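Robot Cell Operator (Training Given), Fokel Returns Center, Raltdale

Full time, day shift. Posted February 2021.

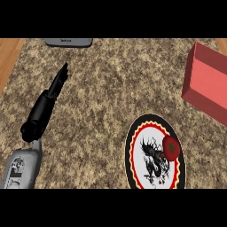 Simulator view from the sorting program: one arm, a dragon plate with a small red ball on it, and a red box.

Fokel handles returned household goods, toys and small gifts for online shops. Until December, every item at our Raltdale site was picked, checked and repacked by hand. We now have two robot cells on the sorting line and will add a third this year. We are hiring two people to run them.

What has changed on the floor

The robots do the plain picking and placing. People still decide whether an item is fit to resell, and they still handle anything fragile, dirty or badly packed. Most of our operators used to be packers on the same line. They lift less than before and spend more time at a screen. Some of them miss the old pace and the talk at the tables, and you should know that before you apply.

New item types are tried in the simulator before they go to the floor. You will spend up to half of each shift there, driving a simulated arm by hand controls so the system can learn from what you do. It is repetitive work and needs a steady hand.

You will
- record pick and place runs in the simulator and mark the failed ones
- watch a live cell, clear jams and restart it
- check returned goods and grade them
- write short notes at the end of the shift for the next operator

You need
- experience in a warehouse, store or workshop
- good close-up vision, with or without glasses
- enough written English to fill in a fault report

You do not need a degree or any programming. Training lasts 60 hours and is paid at the full rate. It is run on site by Tanveer Lashari.

Pay and terms

Operators are on the same pay scale as senior packers, plus a monthly shift allowance of $127. There is a one-time payment of $400 after the trial period. No packer at Raltdale has lost a job to the new cells, and the agreement with staff covers this through the end of next year. Current packers may apply and will be interviewed first.

How to apply

Send a resume and a few lines about your last job to Birgit Lammers, Personnel Office, quoting job number 1472. If you would like to see the line before applying, ask for Refilwe Kekana at the front desk. Visits are on weekday afternoons. Please wear closed shoes.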